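Notebook, handheld demos
19/12/2025
Present: Vy Huỳnh, Diễm Nghiêm, me (R. Ene). Babita Sachdeva on the logging machine.

Task: two-finger pickup of a robot vacuum, lift, tilt, set back down. Demonstrations by hand with the gripper tool. Replay on the Prarow arm next week if the filter passes enough of them.

Starting state. Tool charged, fingers tightened, pads wiped with alcohol. Checked the finger gap against the gauge block at full open and full closed. Full closed read 0.4 mm wide, same as in August, left alone. Calibration run for the wrist pose done twice. The second run was kept.

Recorded 40 demonstrations before lunch. Vy did the first half, Diễm the second. Instructions to both: approach from above at a slow walk, stop, close, wait one beat, lift, tilt, hold, return. The stop before closing matters for the segmenter, which looks for low speed to split approach from grasp. Vy stops clearly. Diễm tends to close while still coming down. Asked her to exaggerate it and the later ones look better on the speed plot.

Grasp width. The object takes up most of the opening, so there is little room for a sideways error on approach. If one finger touches first, the body slides until the other one meets it. A human corrects for that without thinking and the correction ends up in the trajectory as a small sideways hook just before closure. Left these in. Veronica thinks they should be cut, I think the policy needs to see them. To be settled with numbers, see below.
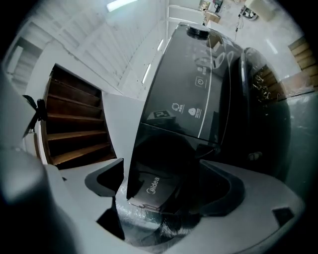 Pose tracking. Dropouts were worst during the tilt. Glossy tops are a known nuisance for the tracker: it picks up features in the reflection, which move the wrong way when the object is rotated, and the estimate drifts toward the object's motion. Marker detection has a related problem. A tag seen in a shiny surface comes out mirrored and should fail decoding, and the decoder does reject it, but the corner finder still spends time on it and the frame goes late. Babita added a mask over the area between the fingers for tracking only. The policy still gets the full image.

With the mask on, reprocessed the morning set. Failed tracks went from six to two. Both of the remaining ones are fast tilts. No change to the recordings themselves.

Force. Motor current on closing is the only grip signal we have. It levels off in most runs and the plateau is flat through the lift. In a few it sags when the object is tilted, which I read as the body rolling slightly on the pads. Could also be the operator easing off the trigger. The trigger position is logged at a lower rate than the current, so the two can't be lined up well enough to say. Asked Zoltent whether their board can log both at the same rate. No reply yet.

Afternoon. Switched to remote control for comparison, same task, Prarow arm with the Lustden handle. Slower by a wide margin. Median for a full cycle was 36 s against 11 s by hand. Vy finds the tilt awkward because the handle runs into its wrist limit and has to be clutched and re-centered halfway. Each clutch shows up as a flat spot in the motion. The segmenter takes flat spots for phase boundaries, so the remote runs get split into too many pieces. Workaround for today: write the clutch state into the log and ignore any low-speed stretch while it is on.

Contact was cleaner on the remote runs than I expected. No sideways hook at all. The operators line up carefully because they can't feel the touch. Nice trajectories, but they contain no recoveries, and the arm will need recoveries.

Total in the set after today: 297, hand and remote together, before filtering. Babita's filter rejects on lost track, missing close event, and cycle time over 60 s.

Things that went wrong:
- Left pad came partly unglued after lunch. Re-glued, twenty minutes lost. The two runs before I noticed are tagged "pad".
- Storage card filled up during a run. That run is gone.
- Clock on the logging machine was off by 1.2 s after a restart. Corrected in the metadata, original times kept in a second column.

Open questions:
- Keep or cut the hooks. Plan is to train one policy on each version and run both from the same set of start poses. Veronica picks the poses so I can't.
- Does the mask hurt when the object is not between the fingers, during approach? Should only switch on near closure. Babita to check.
- Diễm suggests starting each demo with the object turned at a random angle. Agreed. So far nearly everything starts from the same two or three angles out of habit.

Next: order pads from Nedelcu (the softer ones, two sets). Re-run wrist calibration before any new recording. Vy to write down the tilt procedure so that remote and hand runs end at the same angle, at present it is whatever the operator feels like. I will do the segmenter fix properly and take out the workaround.

R.E.

Added later: the two remaining track failures are both mine, from the warm-up, and were never meant to be in the set. Removed. Total above is from before the removal.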